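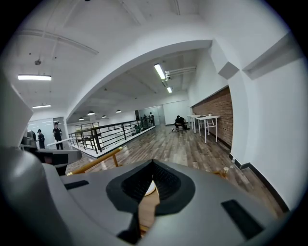
By Sem Jacobs

I want to make the case for the silent haircut. My salon offers it now, and I have become a bit of a bore on the subject, so I may as well be a bore in print and get it out of my system.

For anyone who hasn't come across it, the idea is simple. When you book, there's a box you can check that says "quiet appointment." Check it and your stylist will ask what you want done, ask again at the sink if the water is okay, and otherwise leave you alone until the mirror comes out. You pay the same price and get the same cut. At Van Leeuwen, the salon I go to in Cedow, it showed up on the booking page last September with no announcement at all, just one more line under "first visit" and "fringe trim."

I checked it by accident the first time. I was booking on my phone in a parking lot and hit the wrong thing. What followed was the best 50 minutes I'd had in months! I listened to the scissors. I had forgotten how good scissors sound close to your ear — that dry little crunch when the hair is thick, and the lighter snip when they're tidying up around the neck. I nearly fell asleep during the shampoo. When I walked out my shoulders were somewhere down near where they belong.

Now, I know the objection, and I have some sympathy with it. Salons are talking places. My mother has been seeing the same hairdresser for 35 years and I'm convinced that woman knows more about our family than I do. For plenty of people that chair is where the news gets passed on, and for people who live alone it may be the longest conversation of the week. I would hate to lose that, and if a salon ever made quiet the rule for everybody I'd be the first to complain.

But a box you can check doesn't make anything the rule. All it does is let you say out loud a thing that used to be awkward to say. Think about how we used to do it. You'd answer in one word. You'd pick up a magazine you had no interest in. You'd shut your eyes and hope, and the stylist would have to guess whether you were tired, upset, rude, or unhappy with what was happening to your bangs. Meanwhile she's working with sharp objects and trying to keep up both ends of a chat about your vacation. How is that good for either of you?

I asked my stylist whether she minded, half expecting her to be offended, and she laughed at me. On a busy day she might see some 6 clients before she gets a proper break, and every one of them gets the questions. Got plans for the weekend? Going anywhere nice? She likes people, she said, that's why she does the job, but by late afternoon she has run out of face. A quiet booking in the middle of the day lets her get it back. She also told me she cuts better curls when she isn't talking, and having seen mine lately I believe her. 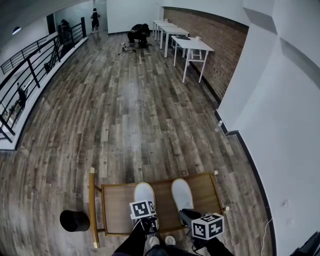 White shoes, a wooden chair and a plank floor.

What I'd love is to see this spread to the rest of the business. Facials are mostly quiet already, but nails! You sit face to face across a tiny table with both hands held captive, and I can't think of a more intense setup for small talk. Brows are shorter, so maybe it matters less. Barbers I'm told are a different country altogether, and a friend of mine who pays 70 dollars for a cut and beard says he would feel cheated without the arguing. Good for him. He should have a box to check too — "extra conversation, please" — and I mean that seriously. If we can ask for the water hotter or the music lower, we can ask for more talk or less of it.

A few practical wishes, if any salon owners are reading. Put the option where people will see it, and don't hide it behind a phone call, which rather defeats the purpose. Let people change their mind once they're in the chair. I've had quiet appointments where I suddenly wanted to talk the whole way through the blow-dry, and my stylist took it perfectly well. Please don't charge extra for it or give it a spa name with the word "journey" in it. And tell the person at the front desk, who is usually the one who hasn't heard, and who will greet you with the full forecast and a question about your kids.

The tip stays the same, by the way. I've seen people online wondering if it should go down when there's been no chat, and that idea makes me cross. You're tipping for the hands and the eye and the years it took to train them. If anything I leave a little more now, mostly out of sheer good mood.

I have my next one booked already, box checked on purpose this time. Color as well as a cut, so it'll be a long one, and I can hardly wait to sit there and say nothing.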